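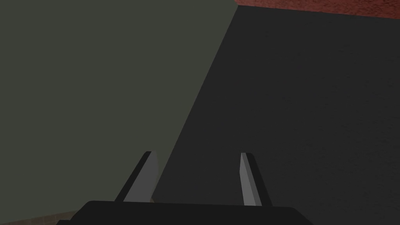 Zedano Help: Titles, Availability and Downloads

Why did a title leave Zedano?

Most films and series on Zedano are licensed for a fixed term. When the term ends, the title is removed from the catalog at midnight Eastern time. If the license is renewed later, the title comes back under the same listing and your place in it is kept.

How do I know when a title is leaving?

A "Last chance" label is added to the title page in the final month of the license. Titles in your watchlist are also grouped under Leaving Soon. Renewals are sometimes signed late, and in that case the label is removed without notice.

A series I follow was canceled. Will the existing seasons stay?

Usually, yes. Cancellation ends production and has no direct effect on the license. Seasons of Dendham and Rurnico originals stay in the catalog unless the title page shows an end date.
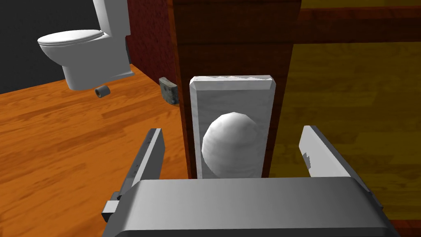

Tall door panel with a reddish-brown wood grain

What happens to a film that was announced but never made?

The placeholder page is taken down and the title is removed from all watchlists. Reminders you set for it are deleted. Announcements made by a studio or a cast member are not handled by Zedano, and Support has no further information on them.

How many titles can I keep in my watchlist?

The limit is 500 per profile. Expired titles do not count toward it.

How many downloads can I store?

Standard accounts can hold 200 downloads across all devices. Plus accounts can hold 1000. A download expires when its license does, even if the device is offline - the player checks the end date saved with the file.

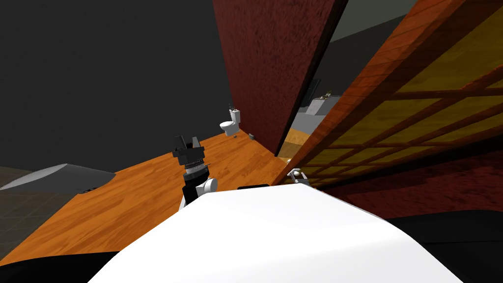

What does error 321 mean?

The title is not licensed in the region you are connecting from. Turn off any VPN, restart the app and try again. If you are traveling, the home catalog returns when you do.

Can I request a title?

Yes. Use the request form under Account, then Feedback. Requests are passed to Subramaniam Licensing, which buys catalog titles for Zedano. Individual replies are not sent.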